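September
By staff writer, Plilladbridge

Ula compares three grippers on film-wrapped stock

Ula, the packaging automation group in Plilladbridge, has finished the first round of a bench comparison of three grippers intended for thin, film-wrapped retail goods. The trial was set up with the distributor Van der Merwe, which wants to automate shelf loading for hosiery and similar flat packs. Results were circulated to project partners this month.

The three candidates were a parallel two-finger gripper with rubber pads, a four-cup vacuum head, and a soft three-finger unit made by Brorkard. All were mounted in turn on the same six-axis arm and run from the same controller, with the approach speed held constant. Each gripper made 50 picks from a flat pile and 50 from a box in which the packs stood on edge.

The vacuum head was fastest on the flat pile but lost suction on creased film, dropping or failing to lift the pack 9 times. In the box it could not reach the face of a pack without first pushing its neighbors aside, and the run was stopped after 21 attempts. The parallel gripper completed both runs. It closed on two packs at once more often than the test plan allows, mainly where the film of one pack clung to the next. The Brorkard unit had the fewest double picks and the longest cycle time, with more than 30 percent of each cycle spent closing and settling.

Camera placement had a larger effect than expected. With the depth camera fixed above the shelf, glare from the film left gaps in the depth map, and grasp points were often placed off the pack. Moving the camera to the wrist reduced the gaps but added a second image capture to each cycle. Ula has kept the wrist position for the next round.

To set a baseline for the controller, the group also recorded the same kind of handling done by hand, using square markers worn at the hands and wrists. Grip points and wrist angles from these recordings will be used to limit the approach paths the planner may choose.
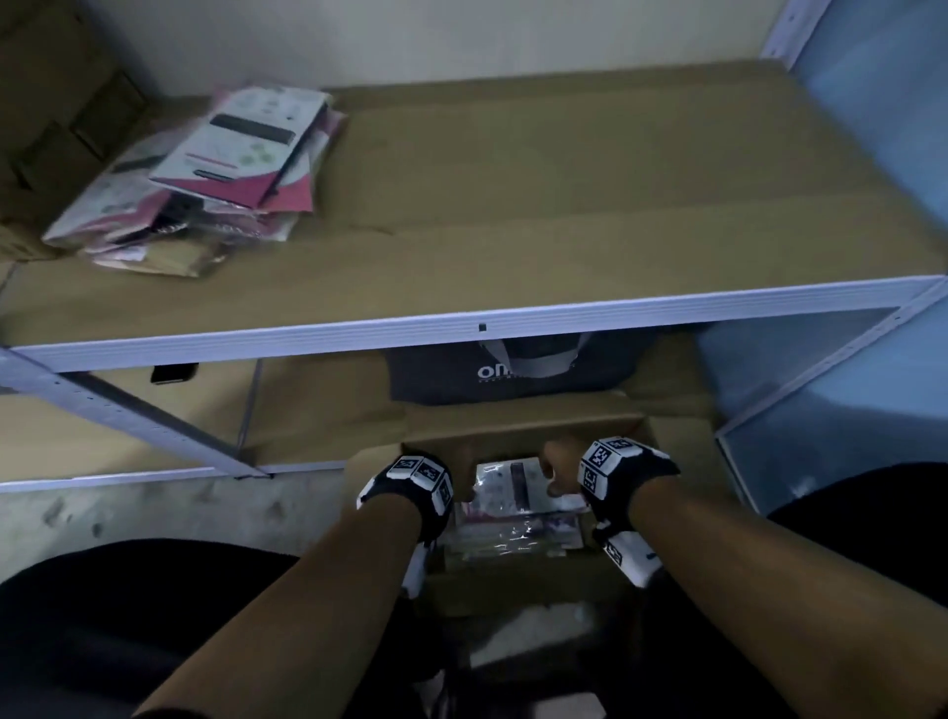

Marker patches on both gloves, with packs upright in the carton.
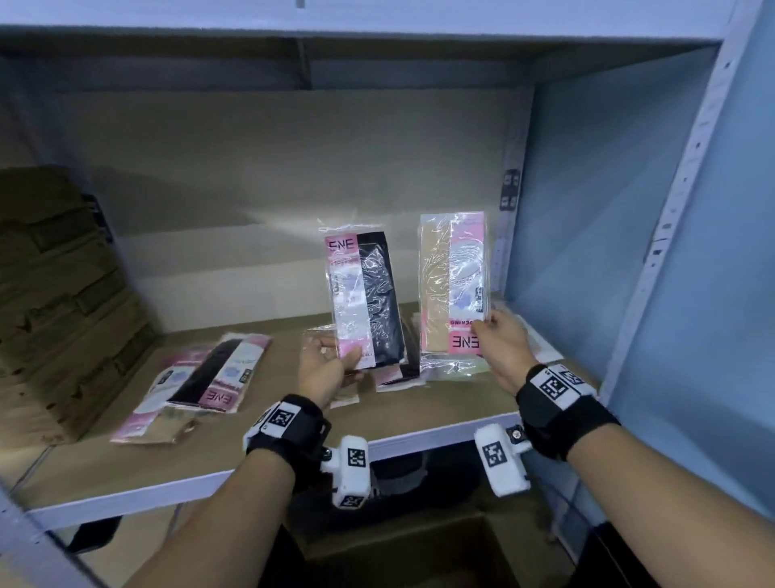
The second round will repeat the box test with narrower fingers on the parallel gripper and a revised closing profile for the soft unit. Van der Merwe has asked for mixed stock to be included – thick and thin packs in one carton – and for the label side to be recorded at each placement. The vacuum head will be tested again on flat piles only, with smaller cups.

Brorkard is supplying a replacement set of fingers with a shorter tip. Cycle times will be reported separately for picking and placing.

Recent items
Cable wear on six-axis arms: inspection intervals revised
Ula moves controller test bench to larger hall
Depth cameras and clear film: notes from a workshop
Plilladbridge depot extends conveyor trial

Contact the news desk | Copyright Plilladbridge Automation News | Back to top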